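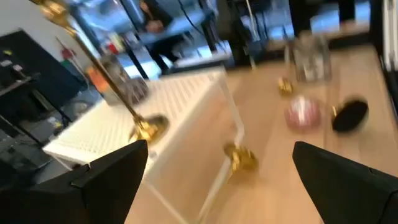

A clear box with a perforated white top on a light wood tabletop.

Seed library opens second room in Hivville

19 August 2022

Gardeners in Hivville have a lot more beans to choose from this week! The town's seed library has opened a second room on Podeck Street, with space for drying, sorting and swapping seeds that people have saved from their own yards.

The library began with a single shelf of tomato and squash seed in the back of the Etier hardware store. It now holds 100 varieties, among them 17 kinds of pole bean and a purple-podded pea that Radoslava Štefanec's family has grown for three generations.

"I brought in one envelope of those peas and figured they'd sit there," Štefanec said. "By spring they were gone, and then in July people started bringing them back -- bigger envelopes, too."

Borrowing is free. Members take up to 14 packets a season, grow what they like and return a little seed from their healthiest plants at the end of the year. Anyone whose crop fails (and it was a rough summer for cucumbers) can simply try again.

Montri Kamolrat, who keeps the catalog, is especially happy about the new sorting tables, where visitors can clean lettuce and carrot seed without chasing it across the floor. He has also started a corner for hot peppers, with growing notes written by the people who donated them. Some of the notes run to several pages, and they are a joy to read.

Ute Ackermann will lead a drop-in class on saving tomato seed, covering how to ferment the pulp, rinse it and dry the seed on a plate. Bring a ripe tomato of any open-pollinated type and a jar with a lid.

The big fall swap is set for November, and squash growers are already talking about it. Packets for the swap should be labeled with the variety and the year of harvest. Drop them in the green mailbox by the Podeck Street door, or leave them at the Etier counter during store hours.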